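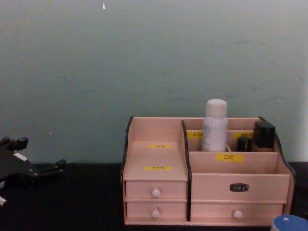

# Chapter 2: What Feed Labels Promise

Walk into any farm store in spring and count the bags that claim to give you more eggs. Then look for one that says how many more, compared with what, and for how long. You will probably go home without an answer.

Chapter 1 dealt with what a laying hen needs: energy, protein, calcium, grit, clean water and enough light. A plain, fresh layer feed covers most of the diet. The trade in powders, drops and "boosters" begins after that point, and it depends on keepers who have had a slow month and would like to blame the feed.

## The Solico flyer

Consider a flyer for Solico, a supplement stirred into drinking water. It says that 2,975 keepers "saw a difference." A difference in what? Eggs, feathers, mood? Were keepers who saw nothing asked to write in? The flyer doesn't say, and until it does the number tells you only that somebody kept a tally.

The same flyer reports that a flock of 43 hens at Ruma Farm laid 560 eggs in two weeks on the product. Work it out and you get 13 eggs per hen in 14 days. Very good laying, and also what a young flock of a productive breed may do in May on ordinary feed. We are not told the age of the birds, the breed, or what they laid in the two weeks before. Without those facts the figure can't be credited to the bottle.

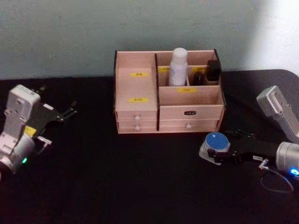 Your own records are a better guide than any flyer, provided they exist. Most backyard records are a pencil mark on a calendar that stops in the second week, usually when the weather turns. Keep the paper where you already sit down, and keep it simple. A wooden desktop organizer with two shallow drawers under a labeled panel will do: egg sheets in one drawer, feed receipts in the other. Fancy apps are fine too, though I have yet to see one that improved a keeper who forgets to write things down.

For each day, write:

- eggs collected, including broken ones
- hens in the flock that day
- feed put out, by weight
- anything odd, such as heat, a fright, a molt or a new bird 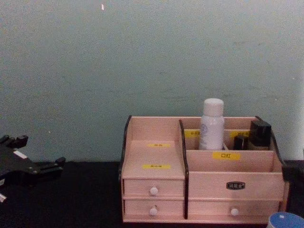
The last line matters more than beginners think. Hens slow down in short days and during the molt, then pick up again with no help from anyone. A keeper who starts a booster at the bottom of that dip will see a rise and thank the booster. So will the neighbors.

## A fair test at home

Split the flock into two pens with the same breed, age, space and light. Give one pen the product and leave the other alone. After a month, swap them. If the gain follows the product from pen to pen, you may have something. If it stays with the pen, look at the pen.

Small flocks give shaky results even when the test is well run. One broody hen among six can sink a whole month's average.

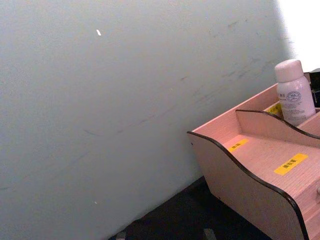
Hatchery advice deserves the same treatment. The Starkia care sheet, revised 10/08/2018, tells buyers to add oyster shell "freely" and, further down, to avoid too much calcium. Both can be sensible, since laying hens and growing chicks have different needs, but the sheet never says which birds it means. The Beyene sheet does separate the two, and is a page shorter.

### Before you read on

Find a bag or bottle in your own feed shed. Copy out every claim on it, word for word, and mark the ones that could be checked with a scale, a calendar and an egg basket. Keep the list. We will come back to it when we reach protein.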